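The Shoe Stays by the Door

By Eftychia Kokkinos
August 15, 2023

Every home has a place where things go to wait. In mine it is the stretch of tile inside the front door, a strip of floor so narrow that two people can't take off their boots on it without an apology. In one week in June it held a bag of library books, a bicycle pump, one sandal, a parcel for the neighbors and a potato. I have no theory about the potato.

I started paying attention to thresholds because of Touran Ebrahimi, who has spent her working life clearing them. She runs a two-person business called Vivmont out of her sister's garage, and what she sells, at $202 a visit, is the floor by your door. She won't do your closets. She won't do your kitchen, although she will look at it on the way past in a manner you'll remember.

"People call me about the attic," she told me. "I ask them to send a picture of the front door. Then I tell them the attic can wait."

Her view is that an entry fills up because it is the last spot where an object is still undecided. A jacket on a hook in the bedroom has been put away. A jacket on the floor by the door might be going out again at any moment, and so it keeps its options open until October. Multiply by a family of four and you have a problem that can be seen from the street, particularly if you were foolish enough to buy a glass door.

I was foolish enough to buy a glass door.

The basket years

My own attempts at reform began, like everybody's, with a purchase. The Salehi bench had a lid that lifted, and under the lid was a space for shoes. For nine days it held shoes. After that it held the things that had been on top of the bench, and the shoes returned to the tile, where they seemed happier.

Next came baskets. A basket by the door is a wonderful idea if you own one glove. I owned a great many gloves, few of them related, and they sank to the bottom with the dog leash and a roll of tape, and stayed there. When I finally turned the thing over I found a set of keys to an apartment I left in my twenties.

Bijan Shokri, who lives across the landing and teaches middle school band, went the other way and bought nothing. He put a strip of blue tape on the floor and declared everything on the far side of it to be trash. His family respected the tape for most of a month. Then his son brought home a tuba, and the tuba went where it liked.

What Ebrahimi does about it

Her method takes a morning and is mostly stooping. You pick up a thing, you hold it, and before your other hand is allowed to touch anything else, you say out loud where it lives. If you can't say, it goes outside the door. It doesn't go in a pile, or in a bag marked "later." You may bring it back in when you know.

I found this humiliating and very effective. It is hard to say "the gravy boat lives on the radiator" in a firm voice. My husband went out to the landing three times with the same umbrella and came back each time with a new story for it.

She is strict about hands. One thing held, one hand free, and the free one stays open until the first has finished its business. Most of us tidy with both arms full and our chin on top of the stack, and most of what we carry that way is set down again six feet from where it started. She is equally strict about looking down. The clutter that lasts, she says, is the small stuff that has rolled up against the wall, below the line of sight of anyone carrying groceries.
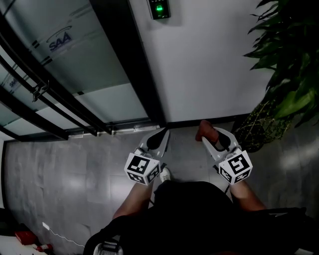
The part where it lasts

It doesn't, of course. Ebrahimi says so herself and offers a return visit at a discount. Rostam Tabrizi, a customer of hers who owns a hardware store and ought to know better, is on his fourth. He keeps a notebook of what comes off his floor and the last entry ran to 314 items, of which he says 200 were screws.

Mine has held up fairly well. The bench went to a cousin. The basket holds kindling, and we don't have a fireplace, so it has stayed admirably full. There is bare tile inside the door on most mornings, and I've noticed that visitors stand on it a little uncertainly, as though we were about to move.

The sandal is still there. I know exactly where it lives, and I say so, loudly, whenever I step over it. The other one hasn't been seen since the beach.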